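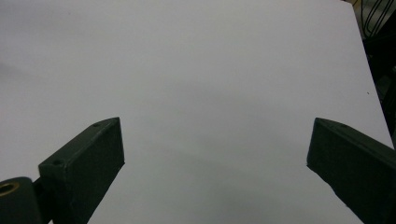 Skedo

白い天板の拭き掃除、毎日やってるのになぜかスッキリしない!という方、けっこう多いんじゃないでしょうか。私もずっとそうでした。今日はうちでやっている手順を書いておきますね。

まず、上のものを全部どかします。端に寄せるだけで済ませたくなるんですけど(わかります)、思いきって床かワゴンへ。白い面は広く空けたほうが、残った点みたいな汚れが見つけやすいです。

次に乾いたクロスでホコリを集めます。奥から手前へ、一方向に。いきなり濡れ布巾でこすると、細かいゴミをのばすだけになっちゃうんですよね。黒い点を見つけたら、指先でそっと触ってみてください。動けばホコリ、動かなければ汚れか小さなキズです。

それから固くしぼった布で水拭き。落ちない点には、薄めた中性洗剤を布のほうにつけて、やさしく3回。メラミンスポンジは、つやのある板だと跡が残ることがあるので私は使いません。

仕上げの乾拭きは、しゃがんで横から見ながらがおすすめ!真上からだと白地に影が落ちて、グレーの部分が汚れなのか影なのか迷うんです。顔の位置をずらして一緒に動いたら影なので、放っておいてOK。

最後に縁と裏側の角。配線が近くにあるお宅は、コードに水がたれないよう、ここだけは乾いた布でどうぞ。私は月曜の朝にここまでやって、ほかの日は乾拭きだけにしています。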